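Chapter 5
Buying a Pair of Arms: the Drulleo Kit on Trial

By now you've met the joints, the motors and the wiring, mostly as drawings. I promised at the end of the last chapter that we'd spend some time with a thing you can buy, and I've been looking forward to it! So we start with bedroom tidying, which is the job most people mention first when I tell them what I teach.
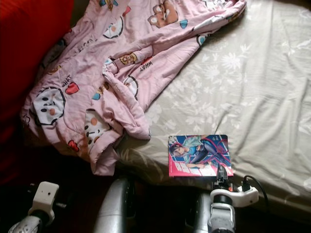
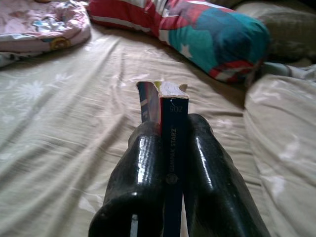
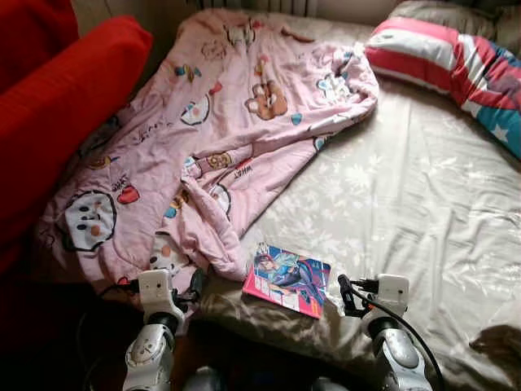 Home Robotics Teaching Group, Flarnthorpe College

The kit is called the Drulleo, and it's sold by a firm called Trnka as a two-armed starter set for colleges and keen amateurs. You get the pair of arms, a gripper for each, a body to bolt them to, the cameras, and a box of cables that I'm still sorting out. I had it on loan for most of a term and I've grown fond of it, though I do have grumbles and you'll get them all.

Let me start with the grippers, as they're what you'll be staring at for weeks. The fingers are black, and in the second picture they've got hold of a paperback with the spine facing the camera. Look at how close they are to the lens. That's the view the software works from when it decides whether it has a grip, and it's a funny, lopsided sort of view (imagine eating your dinner with one eye pressed against the fork). Students always want to use the head camera for everything, and I did too at first. The head camera knows where the bed is. The wrist camera knows where the fingertips are, and you want both.

Now the bed itself. If you've only ever programmed pick-and-place on a table, cloth comes as a shock. A table is flat and stays flat. Press on a mattress and it sinks, and the thin thing you were reaching for sinks along with it. Look at the first picture, with the gripper fingers just over the bottom edge of a small illustrated card lying flat on the sheet. How would you pick that up? With your own hand you'd slide a nail under it, or drag it to the edge, or press down on one side and hope. Keep your answer in mind, because exercise 2 asks you to write it out as a list of moves, and you'll find you skipped a few.

Then there's the pattern problem. The blanket has cartoon faces, hearts and bears all over it, and the card has a drawn figure on it as well. You and I tell them apart without trying. A vision system that has learned "colourful drawing means object" will happily try to lift a printed heart off a blanket. Trnka's ready-made detector did exactly this on my first evening with it, with a different blanket, and I laughed until I remembered I had a lesson the next morning.

The manual, I'm sorry to say, is thin. It covers assembly well, with good clear drawings, and then gives two pages to calibration and wishes you luck. I ended up leaning on the notes from Skodholm, the other college that had the kit before us, and I've borrowed freely from them in section 5.3. If you're buying one, ask the seller which version of the manual comes in the box, and ask for the calibration sheets separately. They exist! They just don't get packed.

Cables are my other moan. In the third picture you can see a black one looping from the gripper down across the right forearm. It needs that slack or the wrist can't turn, but slack cable finds things to catch on, and bedding is full of things to catch on. I used soft ties at the elbow and left a generous loop above. Check the loop every time you change the reach of a movement.

What do I like? The arms are easy to take apart, for one. A student stripped a gear in the second week and we'd swapped it by lunch, with the tools from the box. You can also run one arm by itself while you're learning, and bring in the other when you've got something for it to do, such as holding a blanket back. It took me nearly five weeks to get that far.

Would I buy it? For a class, yes, with the spare fingers. For your own bedroom, not yet, unless tinkering is the part you enjoy (it is for me).

Before you go on to 5.1, find a book and a bed. Pick up the book slowly, using only a thumb and one finger, and write down each place where you changed your mind. Keep the list, as we'll be using it when we set the grip force.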